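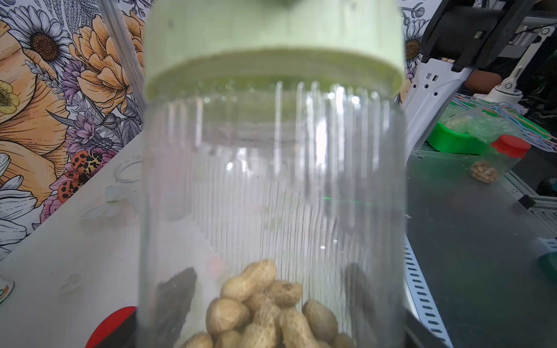
Plekley Accord

The Plekley Accord is a fishing and border agreement between two small neighbors, Duvance and Gristix, and I've been writing up its history for this wiki for longer than I'd like to admit. It takes its name from the harbor town of Plekley, where the delegations met in July and signed after 25 days of talks.

Background

The two sides had argued over the Bélanger Strait for generations – I've seen a map from 1510 that already shows the line in two different places! Relations got worse when Duvance began charging Gristix boats to cross, and Gristix called its ambassador home (he was back within the year, but trade took much longer to recover).

Terms

Each country may license up to 3000 boats in the shared zone, and neither may station naval vessels within 100 miles of Plekley. There's also a joint office that hears complaints from crews, which I think is the best part of the whole deal. Disputes it can't settle go up to the two foreign ministries, and they have to answer in writing.

Reception

Papers in Duvance mostly liked it. The Gristix press was cooler and complained that the crossing fees had been lowered and not dropped, a fair point if you ask me. Both parliaments ratified the text anyway.

Later talks

A review of the fees opened on 23 March 2026. I'll add the results to this section when the joint statement is published.

See also: Bélanger Strait; Foreign relations of Gristix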